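Search tickets
Search
All queues

Ticket 2433 – Breaker trips on countertop circuit, east wall
Opened in October by Simone Arruda, Ekthorpe building services
Status: Closed

Summary

The 20 A breaker feeding the east wall receptacles in the Gurville kitchenette trips under load. Breaker is position 9 in panel B. Reported by the day staff after three trips in one week, all between 11:30 a.m. and 1:00 p.m. No trips outside those hours. No trips on any other circuit in panel B.

Initial information from reporter

Reset holds every time. No smell, no discoloration on the receptacle covers. Lights in the room stay on when the breaker goes, as expected, being on position 12. The reporter was asked to leave everything plugged in where it was and to note the time of any further trip.

Entry 1, 8:40 a.m.

Panel B cover removed. Torque checked on position 9 line terminal and neutral. Neutral was under spec by a quarter turn, tightened. Line terminal good. Breaker is a standard thermal-magnetic type, no GFCI or AFCI function in the breaker itself. GFCI protection is at the first receptacle in the run, which has not tripped on any of the reported occasions. That makes ground fault unlikely as the cause.

Breaker case was at room temperature with no load. Left the clamp meter on the position 9 conductor in min/max mode and put the cover back loosely with the lead out through the knockout.

Entry 2, 11:50 a.m.

Read the nameplates on the loads normally used at lunch. The panel schedule lists the east wall as four duplex receptacles on one circuit. Appliances on the circuit are a toaster oven, a kettle and a coffee maker. The toaster oven is rated 1450 W, which is 12.1 A at 120 V. The kettle is rated 1500 W, 12.5 A. The two together are 24.6 A. A 20 A thermal-magnetic breaker will carry that for somewhere between one minute and several minutes, depending on the unit and on how warm it was to begin with.
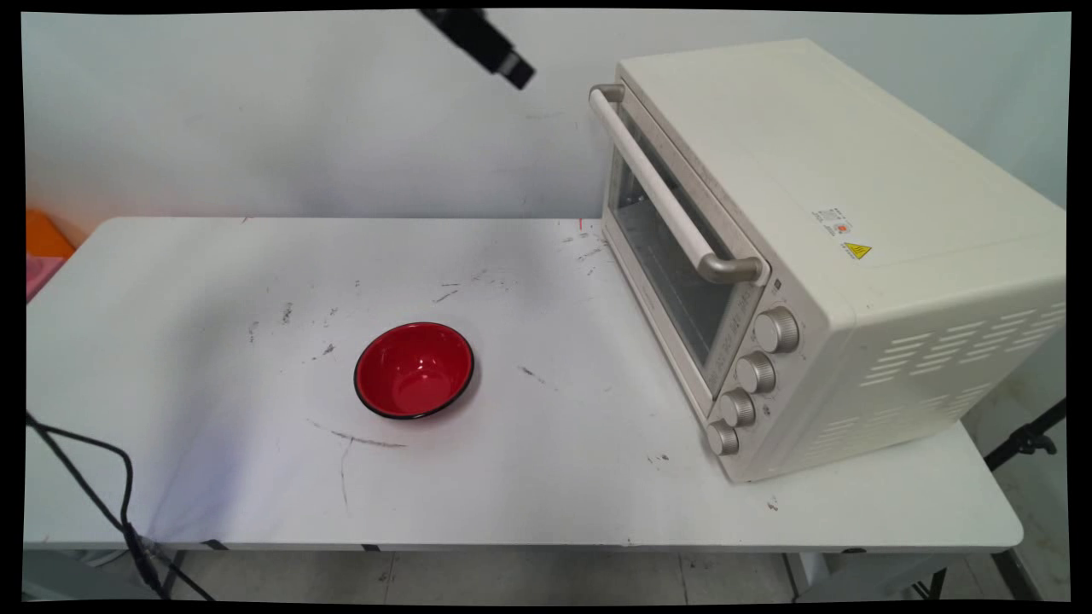
This would account for the timing but not for the history. According to the reporter the same appliances were used all summer without a trip. Possible explanations at this point:

a) the kettle and toaster oven were previously on separate circuits
b) the breaker was changed or has weakened
c) another load has been added downstream

Entry 3, 12:35 p.m.

Trip occurred at 12:22 p.m. with the toaster oven and kettle both running. Clamp meter max was 28.4 A. Nameplate total is 24.6 A, so 3.8 A is unaccounted for. Coffee maker was confirmed off at the switch. Item (c) moved to the top of the list.

Unplugged everything on the east wall and reset. Clamp meter still read 3.7 A. Something is on this circuit that is not on the panel schedule.

Entry 4, 2:10 p.m.

Traced the circuit with a tone generator. The signal is strong along the east wall as drawn, then continues through the partition into storage room 309. There is a junction box above the ceiling tile in 309 with a run of 12/2 dropping to a single receptacle behind the shelving. A dehumidifier is plugged in there and was running.

Unplugged the dehumidifier. Clamp meter went to zero. Plugged it back in and got 3.7 A with a short inrush at compressor start.

Pulled the work history for 309. Work order 2858, closed in September, reads "add outlet for dehumidifier, tie in to nearest." Done by Horgan. No circuit number was recorded and the panel schedule was not updated. The box itself is in good order – correct fill, cover on, connectors tight. The problem is the choice of circuit only.

Entry 5, 3:30 p.m.

Considered whether the dehumidifier explains the whole history. With the kettle and toaster oven alone the circuit was already overloaded on paper, but a kettle takes four minutes or less per boil and the breaker would often ride through it. Adding a constant 3.7 A does two things. It shortens the trip time at peak, and it keeps the breaker slightly warm all day. Both push in the same direction. Consistent with trips starting after the September work.

Breaker replaced anyway because of the repeated overload trips. Old unit bagged and tagged with the ticket number.

Entry 6, next morning, 9:15 a.m.

Moved the 309 feed off position 9. Position 14 in panel B was a spare with a 15 A breaker already fitted. Pulled a new run of 14/2 from the panel to the junction box in 309, separated the old splice, capped and labeled the abandoned conductors at both ends. Receptacle in 309 tested for polarity and ground. Dehumidifier running on position 14 at 3.7 A.

Panel schedule updated by hand. Typed copy still to be printed.

Entry 7, 1:20 p.m.

Monitored through lunch. Max on position 9 was 24.5 A for just under three minutes, no trip. This is still over the breaker rating and should not be treated as a fix for running the kettle and toaster oven at once. Notice sent to day staff to use one at a time until a second countertop circuit is installed. Quote for that requested from Pondico.

Resolution

Undocumented load on position 9 removed to its own circuit. Breaker replaced. Schedule corrected.

Follow-up items

– Second 20 A countertop circuit, east wall. Waiting on Pondico quote.
– Print and post panel B schedule.
– Ask Horgan to record circuit numbers on all tie-in work orders.
– Check the other outlets added under the same batch of work orders. Separate ticket to be opened.

Contact Ekthorpe building services desk | Copyright Ekthorpe | Back to top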